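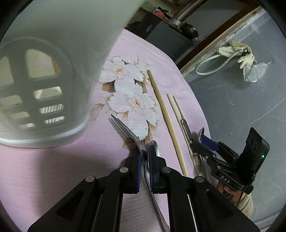
Marjorie Heywood asked, on reading the first draft of this entry, whether the jaws had in fact lost force or whether the encoder had only reported that they had. The question is a fair one and the entry has been rewritten to answer it.

Notebook, hand-held grippers, June. Entry opened 9:40.

Fault: width reading on the left unit drifts while the jaws are closed on thin cutlery. The fork is the worst case. With the handle held between the pads, the logged width rises by 5 mm over one episode, although the operator reports no change in grip. The right unit does not show the fault.

Checks made:
Pads inspected under the bench lamp. No lifting at the edges.
Pull test with the Staniforth gauge. Force at the jaws was within limits on both units. The answer to Marjorie's question is therefore that the reading is wrong and the grip is sound.
Linkage pins checked for play. One outer pin on the left unit turns with finger pressure. It should not.

Probable cause: the loose pin lets the arm shift under side load, and the encoder magnet shifts with it. The unit had passed 3,000 closures; the inspection interval is 1,000. Two inspections were not recorded. Kamlesh Khurana is to confirm whether they were carried out.

Effect on data: 61 episodes of the cutlery task have been set aside. They are not to be deleted. Waqas Jadoon believes that some can be recovered from the jaw positions in the video, but this has not been tried.

Safety: operators are to stop at once if a pin can be moved by hand. A finger was nipped on the Brosten unit last year in the same condition.

14:15. Replacement pin fitted, thread compound applied. Drift test to be repeated before the left unit returns to use.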